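Zutix Cladutell Standoff Module for Two-Arm Service Robots

Home > Safety add-ons > Wrist sensing > Cladutell

Status: on sale with restrictions. Read the fault notice before ordering.
Sold by: Talukder
Price: $728 per pair, left and right
Firmware supplied: 2
Fits: wrist flanges with the Jurness adapter ring
Returns: accepted on this item, opened or unopened

What it is

The Cladutell is a short-range distance sensor for the wrist of a two-arm robot. It looks forward past the fingers and tells the arm controller to slow down, then to hold, when something solid gets close. Zutix sells it for work in small furnished rooms, and the brochure has a full page on bathrooms. We stocked it on the strength of that page and now wish we had tested first.

The brochure promises a slowdown at 300 millimeters from "any household surface." We asked Zutix what was on the list of household surfaces. The reply was a copy of the brochure.

What went wrong

In January we ran a pair in a tiled bathroom with a glass shower enclosure. The left arm was sent forward at its normal working speed toward the sliding door. No slowdown came at 300 millimeters. The hold signal came at 49 millimeters, measured from the fingertip pads, and the arm coasted on from there into the chrome door handle. The glass did not break. The handle fitting came loose and had to be tightened, and one fingertip pad was replaced.

We repeated the approach at low speed with a hand on the stop button. Same result with the original unit, same result with a second unit out of a sealed box. The log for both shows a confident distance reading the whole way in. It was simply the distance to the tile behind the door.
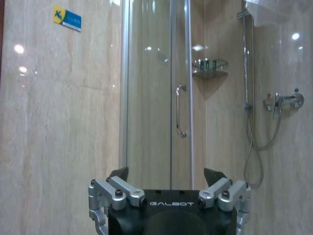
Left wrist camera, facing the sliding door. The tile behind it shows through the glass.

That last part bothers us more than the knock did. A sensor that loses its reading can at least raise a fault, and the Cladutell does have a fault output. It stayed quiet. As far as the controller knew, there was clear space ahead.

Zutix's explanation

Zutix calls this "an edge case involving curved transparent panels under strong lighting." We have several problems with the wording.

Glass shower doors are hardly rare in bathrooms. Neither are ceiling lights or glossy tile. If a product has a bathroom page in its brochure, those things belong in the ordinary test plan, and we have not been shown a test plan of any kind.

We also tried the approach with the lights turned down. The hold came a little sooner, still far too late to be of use. So lighting plays some part, but we don't accept it as the cause. And we have no idea yet whether flat glass is any better. Zutix says yes. They have not sent data, and until they do we are treating flat glass the same as curved.

Where it does work

To be fair to the module, it behaved properly on the other surfaces we tried in that room. Bare tile, the wooden door and the toilet lid all produced a slowdown within a finger's width of the claimed distance. A towel over the top of a glass panel was picked up too, and that led one of our own people to suggest hanging towels on everything. We do not recommend this as a safety measure. A towel marks the place where the towel is. The rest of the panel is as invisible as before, and anyone watching the slowdown light come on will believe the sensor has found the glass.

Towels on the floor are another matter. The module looks forward along the wrist, so with the arms reaching down it may see a bunched towel, or it may look straight over it at the tile. We had both outcomes from the same starting position. Do not count on it to keep a gripper off soft items at floor level.

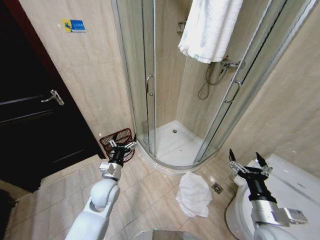 Restrictions on use until further notice

1. Do not use the Cladutell as the only means of stopping an arm near glass, mirrors or clear plastic. This applies to both wrists.

2. Enter glass panels in the robot's room map by hand as solid walls, including the full travel of any sliding door. A door that was mapped closed and then left open is a wall in the wrong place, so check it before each run.

3. Set the arm speed limit to its lowest value for the whole room. The brochure suggests limiting speed only within a marked zone. We tried that, and the zone boundary drifted when the base was nudged.

4. Keep a person within reach of the stop button, standing outside the sweep of both arms. In a narrow bathroom that usually means the doorway — work out how the person will get there before the base is parked.

5. No one goes into the shower enclosure or uses the toilet area while the arms are powered. We would have thought this obvious, but the quick-start card shows otherwise.

6. After any contact, stop and look over the fingertip pads, the wrist screws and whatever was struck. A loose handle fitting on a glass door is worth finding early.

The firmware update

Zutix says firmware 2 "improves transparent surface response." All stock leaving our shelf carries it, and we have updated the units from the January test. The slowdown near glass now comes sometimes. We ran the same approach over an afternoon and could not find a pattern to when it came and when it didn't. In our view that is worse to live with than a sensor that always fails in the same spot, and the restrictions above stay in force for updated units.

The update also made the module more nervous at doorways. With the arms forward in a tight entry, it now throws short holds near dark, glossy door frames. 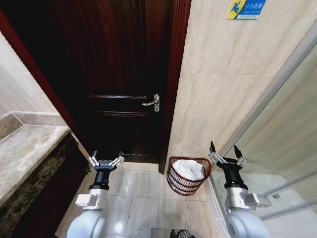

The holds clear by themselves after a moment, and the arms then resume without asking. We strongly suggest turning automatic resume off. It is under Motion, Advanced, Recovery, and it ships switched on. A person who sees an arm stop will tend to assume it is going to stay stopped, and may well reach in to move a waste basket or pick something off the floor.

We have asked Zutix to ship the setting switched off. They have "noted the feedback."

What is in the box

Left and right sensor heads, cable set, screws for the Jurness ring, quick-start card. The Jurness ring is sold separately and has given us no trouble. Ignore the drawing on the quick-start card that shows a person leaning between the arms.

Should you buy it?

If your rooms have no glass and you want some extra margin around walls and furniture, it does that job, at a price we think is steep. For bathrooms with a shower enclosure we would hold off. We are keeping it listed mainly so that existing owners can find the notice and get replacement heads.

Already have a pair?

Send us the serial numbers from the underside of both heads and tell us which firmware they report at startup. We will refund any pair bought from Talukder for bathroom use, and you do not need the original box. If you have had a contact near glass, please send the log file as well, even if nothing was damaged. Zutix has told us ours is the only report they have received.

Related items: Jurness adapter ring; replacement cable set; wired stop button with long lead; fingertip pads, pair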